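# How to write to your state representative about a bill, and get it read

Updated 10/13/20

In our group we help people write letters to their representatives. Many members never did this before, and some of them, like me, learned English as adults. Last session we sent 74 letters on a single bill, the one about property tax relief for small landlords. I write down the steps here so that new members in Cunside do not need to ask me each time by e-mail.

## Before you start

You need the following:

- the bill number and its short title
- the name of the representative for your own district
- your full postal address
- 90 minutes without phone calls, if it is your first letter

The address is important. An office gives much less attention to a letter when it cannot see that the writer lives in the district. If you moved recently, check your district again. Deepak Dwivedi moved only across the river and wrote two letters to the wrong person.

## Step 1. Read the bill itself

Do not work only from a newsletter, also not from ours. Find the bill on the website of the legislature and open the newest version. Bills get amended, and the section which made you angry may be already removed. In January we had this problem with section 11, and several of our letters asked to delete a sentence that was not there any more.

Print the pages you need. Mark with a pencil the one or two places that touch your life.

## Step 2. Decide on one request

Write your request on a separate sheet, in one sentence. For example: "Please vote no on this bill in committee," or "Please support the amendment on payment plans."
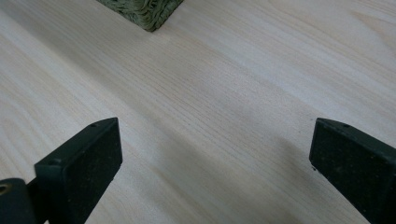
A request must be something which the representative can do. "Please fix housing" is a wish, and the office can answer it with a form letter. I like to do this step by hand on a smooth pale wood table with plenty of free surface, with the bill pages on one side and my sheet on the other. If you have three requests, write three letters, and send them some weeks apart.

## Step 3. Write the letter

Keep it to one page. The order we use is this:

1. Say who you are and where you live.
2. Give the bill number and your request, in the first paragraph.
3. Tell how the bill would change something for you, your family or your work.
4. Repeat the request and ask for a written answer.

The third part is the one that only you can write. Rajkumari Pathak wrote about her late father's duplex and what the tax bill was in the year they had to replace the roof. It took six lines. Her representative's aide called her and asked if he may quote it.

Please do not copy the model paragraphs from the Grikbridge leaflet word by word. The leaflet is good for facts, but when an office receives 56 same letters, it will likely put them in one pile and count them. 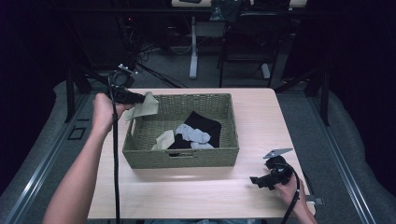 *Woven basket on a light wood table, with black, light gray and khaki-green cloths.*

## Step 4. Check the tone

Read the letter aloud. Take out each word you would not say to a neighbor across the fence. You may be strict about the bill and still polite to the person. Threats about the next election are not needed, they know when it is.

If English is not your first language, ask someone to look at the verbs and articles, but do not let them rewrite everything. Marjatta Nurmi reads letters for our members and returns them usually in two days. She will correct only what can be misunderstood.

## Step 5. Send it and write down the date

Paper mail to the district office is our first choice. E-mail is better when the committee votes in less than ten days. For a committee hearing, send also a copy to the chair, and write "copy" on top.

Keep your own copy, with the date. If no answer comes in four weeks, call the district office, give your name and the bill number, and ask if the letter was received. Be friendly with the person who picks up.

When you get an answer, please forward it to Ravindra Tiwari. He keeps the list of who answered and what they said, and we look at it before we plan the next round.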